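Workshop build night, Tue 14 December
Speaker notes: sorter cell on the Seso arm

Slide 1. Title. Wait for the door to close. Say the cell was built on a shared bench and has to lift off it in one go.

Slide 2. The tray. Grey floor, walls on three sides, fourth side left open for hands. Foam block goes in near the middle. Mention the first tray, 80 mm narrower, scrapped in April.

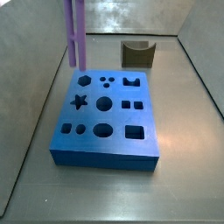
Slide 3. Control. Adari runs the motion, Pichon logs it. One log per attempt, 352 kept so far. Do not open the code here; the link is on the last slide.

Slide 4. Approach. Come in high, stop, correct sideways, then go down slowly. Descent is limited in software. Pause of 2000 ms before release. Someone will ask whether it can be shorter. It can, but I have not tested it properly.

Slide 5. Two-legged pieces. Both legs have to line up with both holes, so rotation matters as much as position. A round peg forgives a bad wrist angle and these do not.
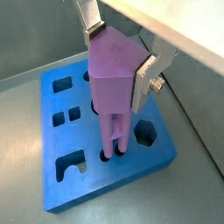 Slide 6. Calibration. Repeat after every move of the bench. Takes around 4 minutes with the Drernia script. Show the command, skip the output.

Slide 7. Still to do: cable guide, better lamp position, stop button within reach of the open side. Link. Questions.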